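Section 7. When the jaws let go early (or won't let go at all)

I wrote this part of the Joden hand gripper guide after the worst week I've had with one. Mine started dropping things about halfway through a lift, and I spent two evenings blaming the battery. It was the cable. So please go through these steps in order before you swap any parts!

CAUTION: Switch the handle off and pull the battery before you put a finger between the jaws. A stuck jaw can snap shut when the cable frees itself, and I have the blood blister to prove it.

1. With the power off, push both jaws open by hand. They should move together. If one lags behind, skip down to step 5.

2. Look at the pads. A greasy pad feels fine to the touch and still slips on shiny packaging, so wipe both with a damp cloth and let them dry.

3. Put the battery back and open the Ojo app. Go to Grip, then Limits, and set the force to 10. Mine had jumped to 100 after an update and was crushing everything I gave it.

4. Try a soft pick with a snack bag over something forgiving, like a quilt. Squeeze the trigger slowly, lift a few inches, and hold.

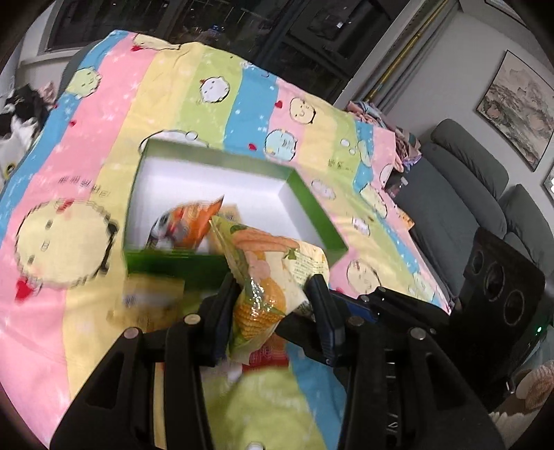

If the bag stays put while you count slowly to yourself, you're probably done (lucky you). If it slides or the handle starts to chatter, keep going.

5. Power off again and check the screws on the linkages and outer plates. Snug is plenty. I overtightened one the first time and the whole left side went stiff.

6. Follow the cable back into the handle. If the sleeve is cracked or flattened, stop using the gripper until you've replaced it. Tape did not work for me, and I tried a lot of tape.

7. Run the calibration from the Wonari menu and keep your free hand well away, the jaws close all the way at the end.

NOTE: Error 106 means the two jaws disagree about where they are. Restart once. If it comes back, repeat step 5 and then step 7.

NOTE: Briteo sells the cable as a kit with new pads. I'd change both at about 2000 picks, sooner if you hear clicking.

Last revised January 17, 2018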